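Grüne Peperoni umfüllen — Bildergalerie

Stand: 6. Januar 2021

Auf dieser Seite geht es um eine einfache Arbeit in der Vorratsküche: grüne Peperoni aus dem Beutel und in den Korb. Die Galerie gehört zu unserer Reihe über das Lagern von frischem Gemüse, die im Oktober mit den Wurzelgemüsen angefangen hat. Peperoni halten sich im Korb gut, wenn Luft an sie kommt und sie nicht zu hoch übereinander liegen. Fest verschlossene Folie ist für längere Zeit weniger geeignet. Für einen kleinen Haushalt reichen 500 Gramm eine ganze Weile, größere Mengen friert man besser gleich ein.

Wir nehmen am liebsten Körbe mit durchbrochenen Wänden. Unsere stammen aus der Serie Villano und lassen sich unter dem Wasserhahn ausspülen, ohne dass etwas in den Ecken hängen bleibt.

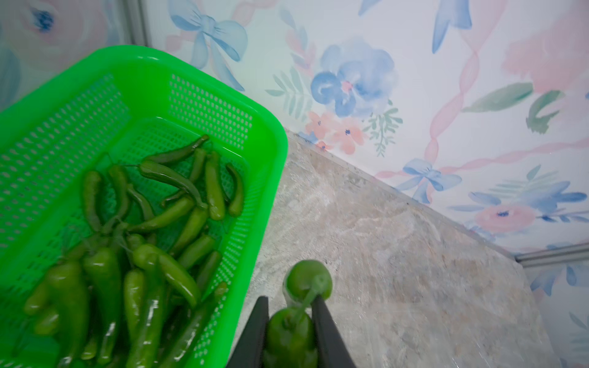
Grüne Peperoni im Korb, von lang und schmal bis kurz und dick.

Beim Umfüllen lohnt es sich, kurz nach den Größen zu schauen. Die langen, dünnen Schoten nehmen wir für die Pfanne, die dickeren werden gefüllt oder in Ringe geschnitten. Weiche Stellen sitzen meist am Stielansatz. Solche Schoten kommen nicht in den Korb, man schneidet sie am selben Tag auf und verbraucht, was noch fest ist. Die Stiele bleiben an den übrigen dran.

Gewaschen wird erst vor dem Kochen. Wer schon vorher waschen möchte, trocknet die Schoten gründlich mit einem Tuch ab.

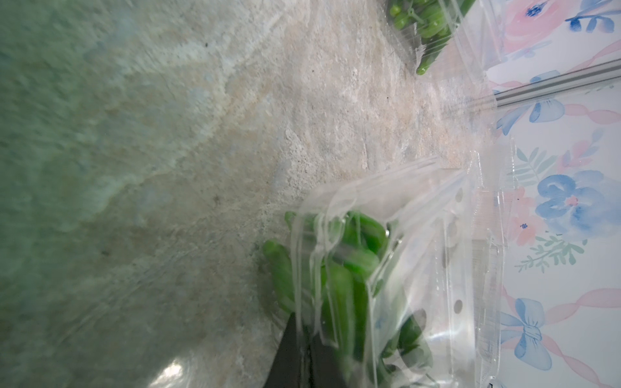 Obst und Gemüse kaufen wir oft zusammen ein, sortieren es zu Hause aber getrennt. Trauben bleiben bei uns am Stiel und kommen ins obere Fach des Kühlschranks. Gelochte Beutel sind für den Heimweg praktisch und lassen sich mehrmals verwenden, solange sie sauber sind. Wir falten sie flach zusammen und legen sie in die Schublade neben dem Herd — dort liegen auch die Etiketten von Clundico.

Die Schoten nicht aus der Höhe in den Korb schütten, sonst brechen die Spitzen. Besser eine Handvoll nach der anderen hineinlegen.
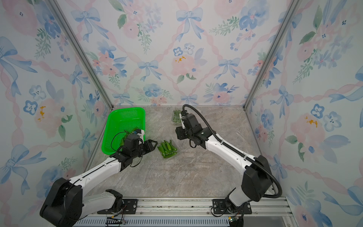

Im Kühlschrank steht der Korb im Gemüsefach, ohne Deckel. Nach 3 Tagen sehen wir ihn einmal durch und drehen die unteren Schoten nach oben. Zum Einlegen nehmen wir fast 1.000 Gramm auf einmal, damit sich der Sud lohnt. Das Rezept dazu steht auf der Seite »Essiggemüse«.

Nächste Galerie: Kräuter bündeln und trocknen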